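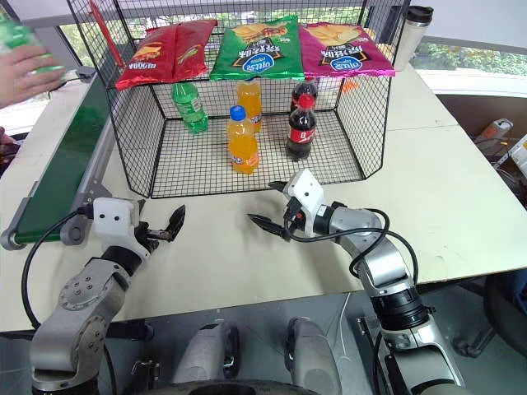 How does the planner decide which arm should go for an object? It scores both arms on every object it can find, using the length of the reach, how close the wrist would come to its joint limits, and how much of the path crosses space the other arm has already claimed, and then it gives the job to the cheaper one.

2023-03-22
By Karabo Zulu

That short answer has been the whole of my working life since January, and I've been promising the newsletter a proper write-up for nearly as long, so please get yourself a coffee and bear with me while I tell it the long way round (I don't think I know another way).

Most of you know Dollia as the name on the door of the two-arm lab at Skenden, but it's also the name of the software that sits between the cameras and the motors. It has a part that looks, a part that decides and a part that moves. The part that looks is Reshma Maluleke's, the part that decides is mine, and the part that moves belonged to Vusumuzi Kekana until he went on leave, and now belongs to whoever is standing nearest when it complains.

Our test bench at the moment is all groceries. Chip bags and soda bottles, a wire-mesh basket to hold them, and a conveyor belt down the left side of the table. I love groceries as a test, I really do. A bottle is stiff and tall and fairly honest about where its middle is, while a bag of chips is mostly air and wrinkles, and the shiny surface throws the light back in a different way every time you breathe on it. If you tune your software on bottles alone you'll feel very clever for a week, and then somebody will hand you a bag.

Reshma's side has had the bigger rewrite. The old detector leaned heavily on the lettering on the packaging, and it did beautifully as long as everything was turned the way a shopper would see it. Put a bag down so the print reads upside down from the robot's end of the table and the confidence score fell through the floor! She retrained it with every training picture spun to random angles, and she also made it report a rough outline of the thing along with its name. The planner mostly cares about the outline. It would pick up a bag perfectly happily without knowing the flavor, but it does need to know where one bag stops and the next one starts, and when they're lying side by side that's a hard question even for me before lunch.

The basket brought its own headaches. Wire mesh is miserable for depth sensing. Some of the light lands on the wire and some goes through the holes, and what comes back is a sort of fog with bottles in it. Our old collision checker took the fog at its word and treated the whole basket as a solid block, so it refused every plan that went inside. For a while I thought I'd broken the planner, and I spent two very long evenings reading my own code before Palesa Swanepoel looked over my shoulder and asked what the robot thought the basket was. We now load a simple model of it, with a floor, sides and an open front, and fit that model to the fog. The bottles inside get checked separately. Palesa has been kind enough not to bring it up more than once a day.

Then there's the matter of two arms in one space. Each arm now books the volume it's going to sweep through, a little like booking a meeting room, and lets go of each piece as it passes. Before this we simply had one arm wait until the other was finished, which was safe and terribly slow. On our last set of 100 picks the planner asked for a wait 17 times, and I went through every one of those logs by hand. Most of them were fair. A couple were the planner being shy about a gap that was plenty wide, and I've opened a ticket for the margin setting so that it can be changed per task without rebuilding everything.

People reach over the table too, of course, to add a bottle or move one, and so anything the cameras mark as a hand or a sleeve gets a generous bubble that neither arm may book. The bubble grows when the hand is moving. I would like it to shrink again a bit faster than it does, but Sizwe Oosthuizen, who signs off on our safety changes, would like it left alone, and Sizwe wins.

For anybody who wants to try it at their own bench, the new planner is on the Mekia branch. The older Aoki branch still builds but won't get fixes from me. Please run the calibration tool first, and if the viewer shows your basket floating above the table, run it again. My desk is the one by the printer, and I'm always glad of a visit.

Comments

Vusumuzi K.
Lovely to read this from my couch. If the motion part complains about velocity limits, check the config file before you check anything else.

Reshma M.
The wrinkles are still my problem, everybody, so send me your worst chip bag logs. I mean it.

P. Swanepoel
Once a day is a very low estimate.

Sizwe
The bubble stays.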